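Workshop notebook - Brurby towers, teardown bench
Last updated: Jun 2, 2019
3 min read

Picked up where the October notes stop. Same batch of office towers from Adbridge, 86 in the lot, and this one goes on the parts sheet as unit 30. Side panel off, case laid flat on the slatted bench so the board faces up.

Board is green, with one long blue expansion slot toward the lower edge. The blue latches on the drive cage and the card bracket are the tool-free kind, which should save time over the Zistik cases. I still want to try each one before writing that down as a rule.
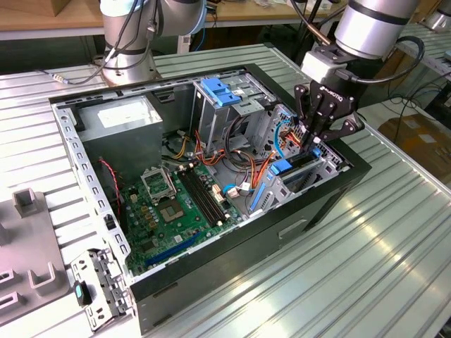
Unit 30, side panel off, CPU socket open.

Socket is bare and the retention frame is up. Need a plastic cover for it before anybody works over the board again. Covers are in the Morrison drawer, second from the top, or were in October.

Memory slots are the long black ones running at an angle, pale latches at the ends, no modules in them. Parts sheet has a column for RAM, so put a zero there. A blank gets read as "not checked" and someone opens the case again.

Power supply stays in until the cables are sorted. Yellow bundle curves out between the supply and the middle of the case, and the red, orange and purple ones bend down along the floor. Tag both before unplugging - last time I skipped that and lost 15 minutes on one connector.

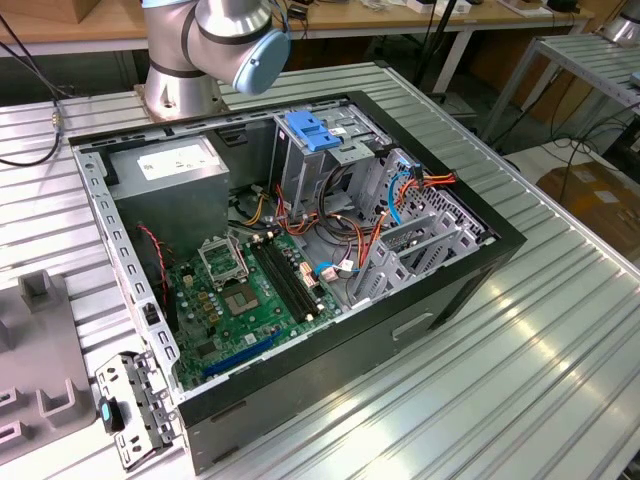
Next on this unit
- cover the socket
- copy the power supply label onto the sheet
- tag wires, then pull the drive cage
- check the thin red and black twisted pair by the side wall, I think it's the intrusion switch but haven't traced it

Comments (3)

benchrat: Drawer is third from the top now. Covers are in a bag at the back.

pk_2: Are you keeping the side panels with the cases? We have a stack with no numbers on them.

tallow: Masking tape works for the wire tags, the paper ones fall off.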